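February, evening

Slept badly and got up before six. The rain had stopped but the gutter on the north side was still dripping on the trash can lid, so I moved the can. Coffee, toast, the end of the plum jam. Paid the electric bill, 231 this time, which is more than January and I had the heat lower. I will call them about it.

Drove out to Netine in the morning to return the shelf brackets. They took them back without the receipt. I looked at the Damgaard shelves while I was there but they are over 200 with the rails, and the closet is narrow enough that I would have to cut them down anyway. Bought a box of Dura hooks and a bag of birdseed instead. The road past Gikance is still down to one lane.
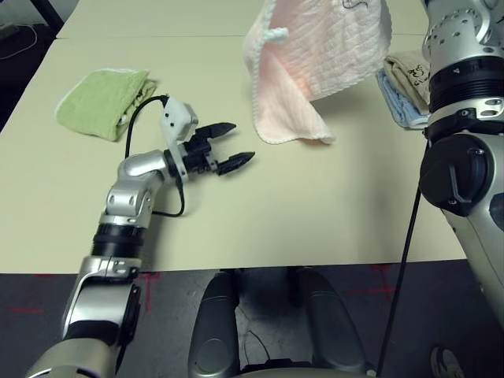 Towels took up most of the afternoon. I have wanted to sort them since we moved the linen closet, and they have been sitting in two baskets in the hall all that time. Any with frayed hems went in the rag bag, and the rest I want folded one way so they fit the shelf -- in half the long way, then in thirds. The light green one makes a good tight bundle, thick on the side where it rolls over. The beige with the black cartoon drawing sits on top of the light blue, and that pair can go in the guest bathroom. The pink waffle one has a loop, so it can go on a hook by the sink and not on the shelf at all. I should sew loops on a few of the others. There is white tape in the button tin.

Put up two of the hooks after supper. The second one went in crooked and I had to fill the hole and start again an inch over. It will need a dab of paint, and I think the can in the basement has dried out.

Soup and the rest of the bread. Read 100 pages of the library book, due back next week. Cold again tonight, so I left the kitchen tap running a little.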